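Pistden Care Residences: Linen Automation Project
Progress report to the Jelínek Fund, June

1. Work completed

The grant supports the preparation of robotic bed-and-linen assistance for the Gulthorpe residence. During the reporting period, staff recorded cloth-handling tasks with hand-held grippers, and the recordings will be used to train the arm due for installation in the autumn. To date 1912 usable recordings have been accepted out of 2523 submitted. Most rejections concerned interrupted grasps.

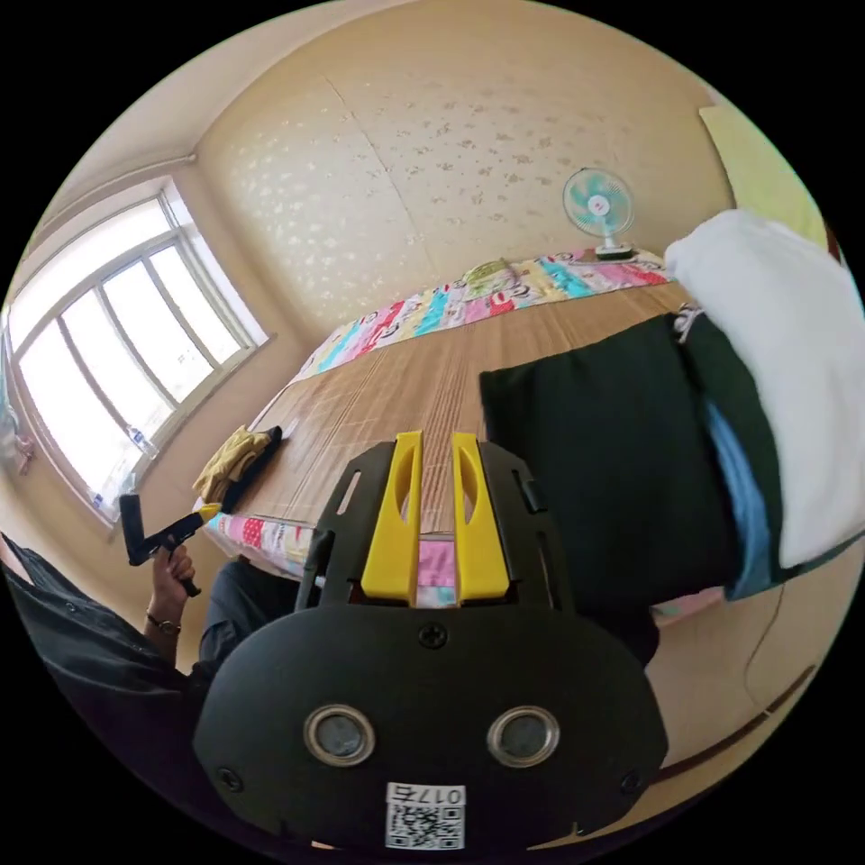 Bedroom work area with sleeping mat and quilt.

Small crumpled items have proved slower to handle than flat cloth, and they now have a separate task sheet. Staff may work seated or standing. Face masks are available to all participants.
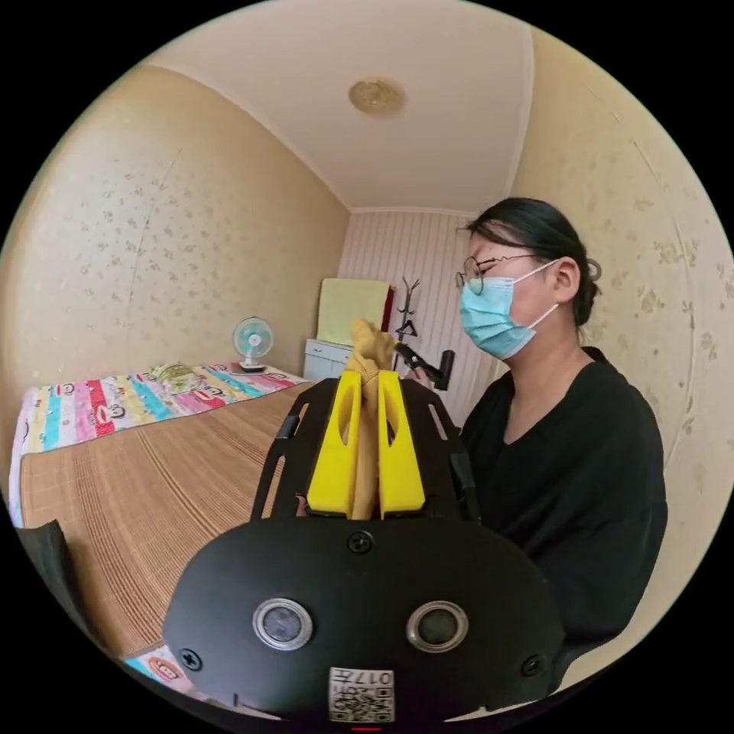 2. Effect on staff

Eight employees have been trained. Recording hours are paid at the regular rate and are scheduled outside the morning linen round. No position has been reduced, and the agreement with staff rules out reductions during the grant term. Several participants reported tired wrists after long sessions, so shifts on the grippers are now limited to two hours.

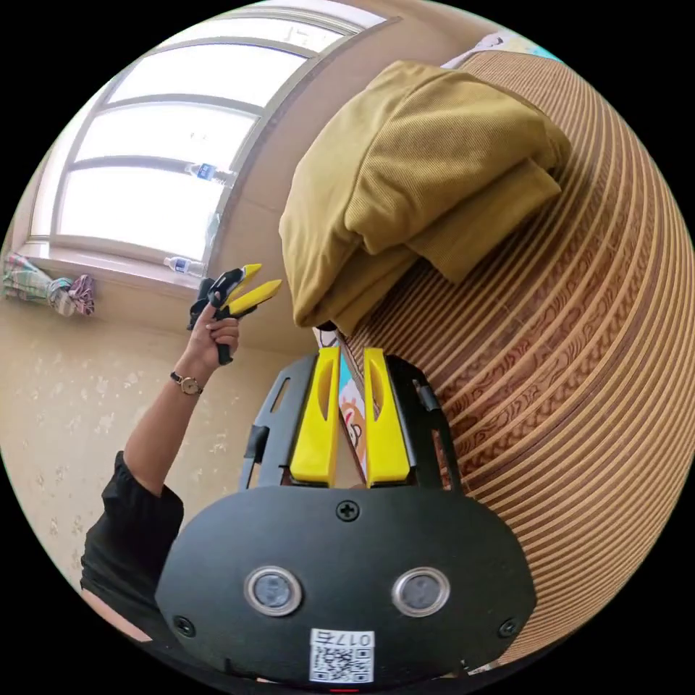 Two-finger grippers in use, with a mustard-yellow garment nearby.

Job descriptions are under review. Bed-making will remain a staff duty, while sorting and first folding are expected to pass to the arm in stages. The supplier, Fistham, has been asked for a further 800 task prompts covering soft, unfolded fabric. 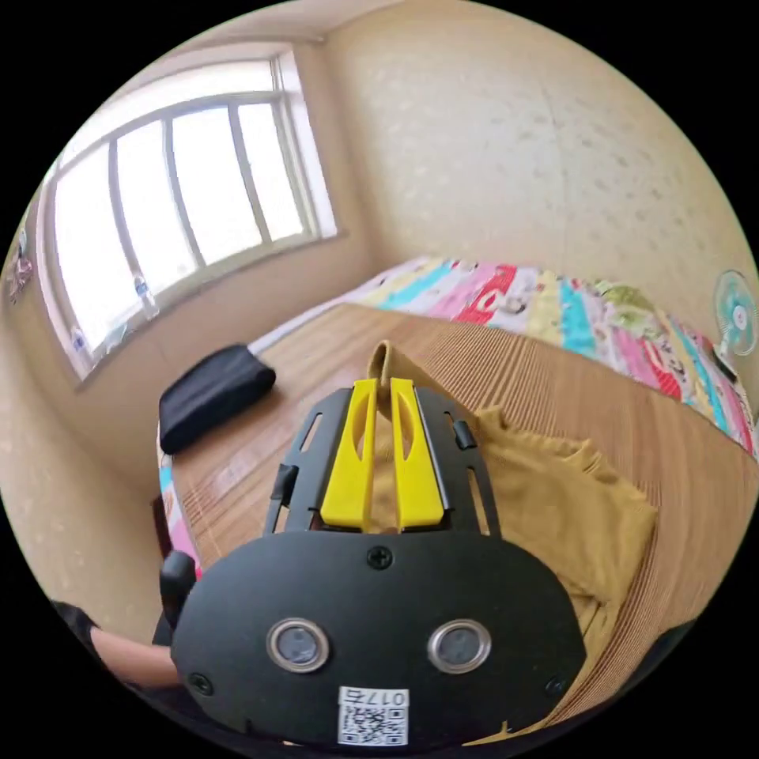
Leen Azar asked that the time released by the arm be written into the roster as time with residents, and that this be settled before installation. Management has accepted the request in principle. A draft roster will accompany the next report.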